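Planificación y presupuesto de equipos para puestos automatizados
Unidad 4. Del puesto manual a la pinza instrumentada
Apuntes de clase — versión de 2024-10-18

4.1 Alcance

La unidad trata la compra de equipos para un puesto de manipulación de piezas pequeñas: pinza manual instrumentada, cámara, superficie de trabajo, almacenamiento y medida. Se excluyen el brazo robótico y su controlador, que se presupuestan en la unidad 5. El alumno debe ser capaz de redactar una lista de necesidades, convertirla en partidas y ordenar las partidas en el tiempo.

El caso de referencia es el proyecto Drukemeo, con dos proveedores: Protis (pinzas y almohadillas) y Gollthorpe (mobiliario técnico). El laboratorio Messina actúa como usuario final y fija los requisitos.

4.2 Inventario previo

Antes de pedir ofertas se inventaría lo que ya existe en el banco. El error habitual consiste en partir del catálogo del proveedor y duplicar material disponible. El inventario distingue tres clases:

a) Equipo fijo: banco, panel perforado, estantes, iluminación.
b) Equipo de medida: multímetros, fuentes, instrumentos de sobremesa.
c) Objetos de ensayo: envases, cajas, bolsas, vasos. No son inmovilizado, pero alguien los compra y deben figurar en el presupuesto.

La clase c) se olvida con frecuencia. Una botella de plástico transparente, una bolsa blanda y una caja de cartón plantean a la pinza problemas distintos (reflejos, deformación, anchura), y conviene que las tres estén representadas desde la primera compra.

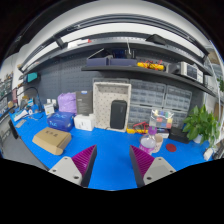
4.3 Partidas

Partida 1. Pinza manual. Se presupuestan 2 unidades: una en servicio y otra de reserva. La oferta debe separar el cuerpo, los bloques de montaje y las almohadillas. Si el proveedor cotiza el conjunto cerrado, se le pide el desglose por escrito.

Partida 2. Almohadillas. Son consumibles y van a gasto corriente. En Drukemeo se fijó una dotación de 30 para el primer periodo. El pliego indica geometría, dureza y tipo de fijación; el color se especifica solo si el tratamiento de imagen lo requiere.

Partida 3. Óptica. Una lente de gran angular abarca el banco y los dedos a la vez, a cambio de distorsión en la periferia. El coste de calibración se imputa a esta partida, nunca a la de personal.

Partida 4. Superficie. Tapete de color uniforme que cubra toda la zona de trabajo. Se compra con un margen de 100 mm por lado respecto a la zona útil.

Partida 5. Almacenamiento. Cajoneras de piezas pequeñas y cajas con compartimentos. Gollthorpe las sirve con plazo corto, por lo que no condicionan el calendario.

El total de las cinco partidas en el caso de referencia asciende a 2,268 miles de euros, impuestos no incluidos. La cifra no contiene horas de montaje.

4.4 Criterio de ocupación del banco

Todo equipo nuevo ocupa superficie, y la superficie también se presupuesta. La regla empleada en el curso es la siguiente: lo que no se manipula durante el ensayo va a la pared o al estante. Un instrumento de sobremesa puede quedar en alto si sus mandos siguen siendo accesibles; los organizadores se apilan contra el panel. El centro del tapete se reserva para la pieza y el recorrido de los dedos.

La regla admite excepciones. Con fondo despejado los ensayos son fáciles de repetir, pero poco parecidos al uso real; si Messina pide ensayos con fondo poblado, se deja material al fondo y se protege únicamente la franja delantera. Un vaso pequeño sobre el tapete, con una botella a poca distancia, ya obliga a decidir por qué lado entra la pinza.
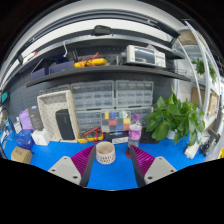
De esa decisión depende la apertura máxima que se escribe en el pliego. Se toma la anchura del objeto mayor que deba agarrarse, se suma la holgura de aproximación a cada lado y se comprueba que el dedo abierto no invada el espacio del objeto vecino. Si lo invade, hay dos salidas: dedos más estrechos, con sobrecoste en la partida 1, o mayor separación entre objetos, con coste en la partida 4.

4.5 Calendario

Pedido de pinzas: primero, por ser el plazo más largo.
Tapete y almacenamiento: a la confirmación del pedido anterior.
Óptica: tras fijar la posición de montaje en la pinza.
Recepción y pruebas: julio. Los pedidos con entrega posterior pasan al ejercicio siguiente — salvo las almohadillas, que admiten entrega parcial.

4.6 Trabajo para entregar

Redactar la lista de necesidades de un puesto propio, con las tres clases de 4.2 y las cinco partidas de 4.3. Se adjuntará un croquis acotado del banco. Extensión máxima: 2 páginas, croquis aparte.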